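Lucero Cuervo

1/ OK, robot people and food people, this one is for both of you! We finally finished the house rules for food handling on the Mundlow bench and I've been itching to share them. Long thread, grab a snack.

2/ Background: we do pick and place on packed lunches. Wraps, rolls, salad pots, and my personal favorite, the sandwich wedge. Squishy, lopsided, every one a bit different. If you want to find out how good your grip settings are, buy a sandwich.

3/ Until October our "rules" were a sheet of paper taped to the cabinet and whatever Eliécer Montoya remembered from the last place he worked. (He remembers a lot. Still!) Now there are 13 of them and they fit on one page. I'm not posting all 13, but these are the ones I'd fight for.

4/ Rule one: one item, one tray. The tray is plain, pale and shallow, with a low rim. We tried deeper ones and the fingertips kept meeting the walls on a wide approach. Low rim, problem gone.

5/ Also on trays: turn them. Don't square them up to the table before every run. Leidy Cuadros pushed hard for this and she was so right. A line worker will never set a tray down perfectly straight for you, so your test shouldn't either. 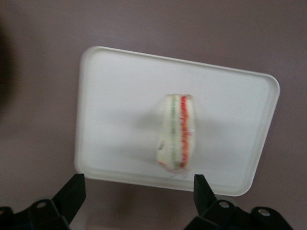 6/ RULE TWO: FINGERS OPEN BEFORE YOU COME DOWN
Wide open, both sides clear of the food, and you stop there. Check the gap left and right, then close. I know it adds a beat to every pick. I love that beat. It's where you catch the approach that was going to plow into the bread.

7/ RULE THREE: CLEAR FILM COUNTS AS PART OF THE ITEM
This is the one I get most excited about, sorry. Clear film is glossy, it crumples, and it sticks out past the bread where your vision might not pick it up. So we plan the grip around the film edge too. If a fingertip would land on a loose bunch of it, choose another angle.

8/ RULE FOUR: SET FORCE FOR THE SOFTEST THING IN THERE
Bread squashes way before you think it will, and tomato is worse. Start low, lift a little, hold, look. Only then go up a step. We write down every step, even the boring ones.

9/ Jhonatan Castaño did the log for this, 237 lifts over one long stretch, every one with a note on the shape of the bread afterward. Dents count as fails even if the pick was clean. That argument took a whole lunch break and I'm so happy with where we landed.

10/ RULE FIVE: FASTENERS GET CHECKED BEFORE FOOD COMES OUT
Every screw you can see on the finger mounts, by eye and then with the driver. Count them against the card. If the count is off, no food goes on the bench until the missing one is found. No exceptions for demos. (Especially no exceptions for demos.)

11/ RULE SIX: WIPE DOWN AND RETIRE
Fingertips get wiped between items. Test food is test food forever - it goes in the marked bin and it does not go in anybody's mouth, wrapped or not. Kittipong Wattanapong made the bin label and it is beautifully stern.

12/ Someone will ask, so: these are house rules. They sit underneath the proper machine safety assessment and your local food rules and they don't replace either. Do those first, please!

13/ Things we're still chewing on: how long a sandwich can stay out before it stops behaving like a fresh one, and whether to cap speed differently for open salad pots. Jhonatan says 80 mm/s with a full pot. Leidy says slower. I keep changing sides.

14/ If your team has a rule for soft food that we've missed, reply with it, I'm collecting them for the next revision. Extra love for anything on egg mayo.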